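Ateliers de suture Prondlow : questions fréquentes
Mise à jour : 16 octobre 2014

À qui s'adressent les ateliers ?
Aux étudiants en médecine, aux internes et aux infirmiers de bloc. Le niveau 1 ne demande aucune pratique préalable. Pour le niveau 2, il faut savoir faire un nœud plat sans regarder la fiche.

Combien de temps dure une séance, et combien sommes-nous ?
Trois heures, pause comprise. Les groupes sont limités à 15 inscrits, répartis par deux.

Quel fil utilise-t-on ?
Du monofilament bleu pour les deux niveaux. Il se voit bien sur les tissus rouges ou roses, ce qui facilite la correction des points. Gardez des bouts assez longs au moment de couper : un nœud coupé trop court se défait et on ne peut plus le vérifier.
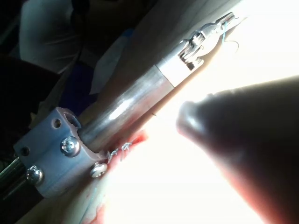 Peut-on apporter ses propres instruments ?
Oui au niveau 1 : porte-aiguille, pince à disséquer, ciseaux. Au niveau 2, les instruments longs à mors articulés restent sur place. Ne saisissez jamais le fil par la partie qui restera dans le nœud, les mors l'abîment et il casse au serrage.

Que faire si un point est trop serré ?
Coupez-le et recommencez. Les berges doivent se toucher sans se chevaucher. Un point repris compte comme un point réussi.

Faut-il apporter une blouse ?
Oui, à manches courtes de préférence. Les gants sont fournis, sans latex sur demande à l'inscription. Cheveux attachés, pas de bagues.

Comment sont protégés les plans de travail ?
Chaque binôme reçoit de quoi couvrir son poste : une housse matelassée et un linge de couleur. La housse se pose à plat, sans pli sous la zone de travail. Le linge sert à essuyer les mains gantées, pas les instruments.
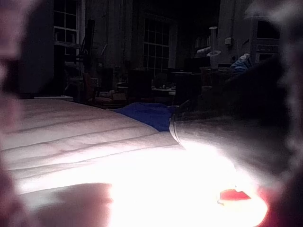
Qui range en fin de séance ?
Chaque binôme range son poste. Les aiguilles vont dans le collecteur jaune, comptées à voix haute avec le formateur. Les linges partent dans le sac de la blanchisserie Lasier, les housses dans le bac à part.

Quel est le tarif ?
160 euros par séance, matériel compris. Le forfait de 6 séances se règle en deux fois. Aucun remboursement à moins de huit jours de la date.

Où cela se passe-t-il ?
Salle Quintero, au premier étage, entrée côté cour. La salle Molach est en travaux jusqu'en novembre.

À qui écrire pour une question qui n'est pas ici ?
À Teodoro Medrano, responsable des inscriptions, par le formulaire de contact. Indiquez votre niveau et la séance souhaitée.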